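3. Setup and student trials

The work was done by the second-year manipulation class as a term project. We wanted a real kitchen, not a lab bench, so the two-arm rig was set up at home between a worktop and a second surface. Wrist and head views were both logged. Software was Galero for teleoperation, with our own logger (Kindarmont) on top. Wrist views are the hard ones, the fingers fill a lot of the picture and reflections off shiny surfaces confuse the depth estimate.

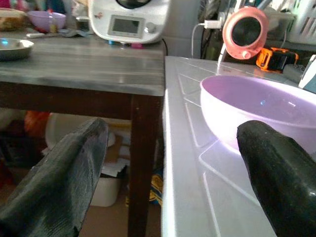

Page last modified: November, by R. Zakharchenko

Tasks were kept short. Pick up a bowl or dish by the rim, carry it, put it down, let go. We logged 79 episodes over the term, operators working in pairs, one driving and one taking notes. Nothing on the worktop was tidied beforehand. Cutlery, fruit, jars all stayed were they were, as the planner has to cope with clutter.
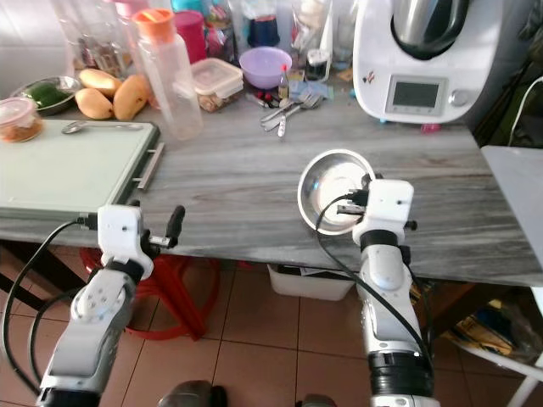 Steel was worse than plastic. On a curved rim the fingers tend to close slightly off centre and the whole thing tips, so we added a slow approach for the last stretch. Episodes cut to 700 steps max, longer ones were thrown out. Tableware trials used the same limit.
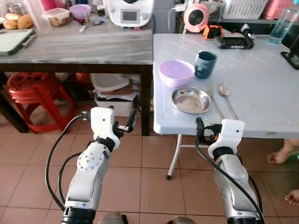
Figure 4. Head view, both arms near the white folding table with bowl, mug, plate and spoon.

Labelling was done by hand in Flullus, 2099 frames in total, which took far longer then planned. Two labellers per frame, disagreements settled by Roksolana Zakharchenko. Rim contact was the label people argued over most. From a head view it is hard to say when a finger touches and when it is only close.
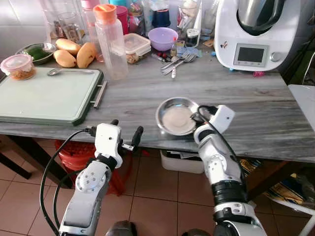
We therefore marked contact only when the wrist view agreed. Dishes with something in them got their own label, since a tilt matters more there. Baseline was the Desmet grasp policy, unchanged apart from gripper width. Results by object type are in section 4.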